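Handout 3: Reading prevention trials in schools
Updated 07/02/2023

Most school drug and alcohol programs report that they "work." Before you believe it, ask what was measured, who was left at the end, and who paid.

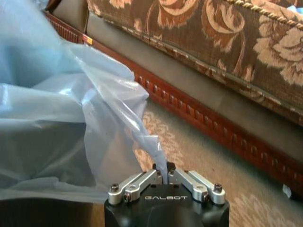

Light blue plastic bag, twisted at one end.

1. Who dropped out?
The Uldale trial enrolled 200 students and had 155 at follow-up. Students who leave a study tend to drink more than those who stay. If the paper compares only the finishers, I would not put much weight on the result.

2. What counts as an outcome?
Knowledge scores nearly always go up. Drinking is harder to shift. The Idville report spends pages on attitudes and gives actual use one line in a table
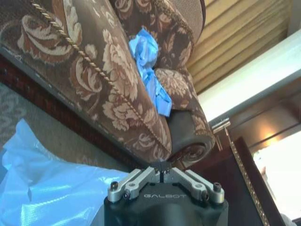

and even that line is self-report, collected in class with the teacher present. Read it with care - then read the appendix, where the wording of the questions changes between waves.

3. Is bigger better?
Potitz had 4000 students but randomized whole schools. Check that the analysis allows for clustering. Many don't.

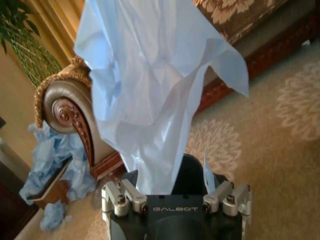 For next class
Read the Frimpong summary, methods section first. Write down what you expect it to claim - then read the abstract.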